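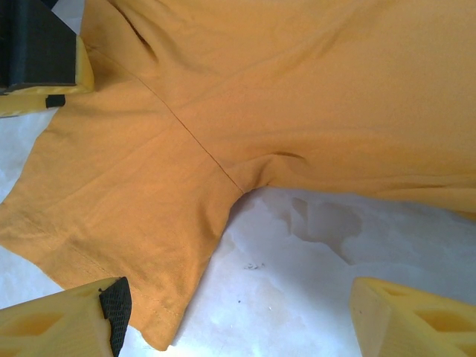
Uzma Ghumman asks why we don't just let the policy run at full camera rate and skip the chunking.

We tried it. At full rate the arms second-guess every observation and jitter near contact. With chunks of 19 actions and a 2-step overlap, Stomow blends the old plan into the new one and the motion stays smooth.

## Chunk handoff

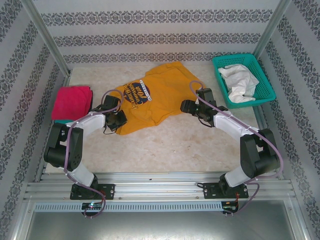 The planner in Stomow keeps one queue per arm, and until November the two queues drained independently. That was fine for single-arm picks. It's bad for cloth. With a gripper at each side of a crumpled shirt, one arm running a few steps ahead means the fabric gets dragged. Both queues now share a clock, and neither arm gets a new chunk until both have one.

Ebise Degefa wrote the shared clock. It's almost 200 lines, most of it timeout handling. 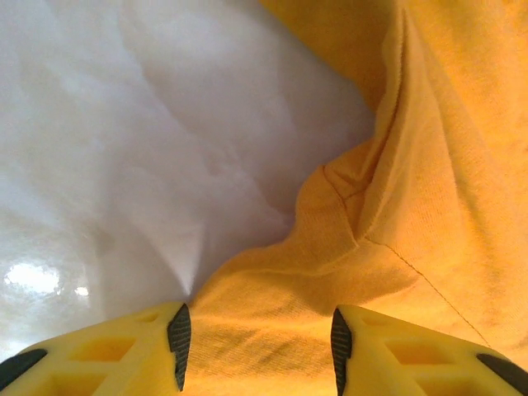 Wrist view, both fingertips and a fold of shirt between them.

The wrist stream is also where our latency bug was. Frames were stamped on arrival, so the policy thought they were fresher than they were — 11 ms fresher on a good day. We stamp at capture now.

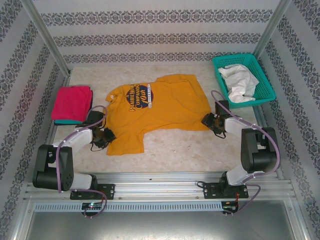 ## Still open

- Replanning when a grasp misses. Right now it finishes the chunk first.
- Log replay drops the last chunk if you stop a run by hand. Sobia Baloch has a patch up, review by Friday please.
- Per-arm speed limits still live in two config files.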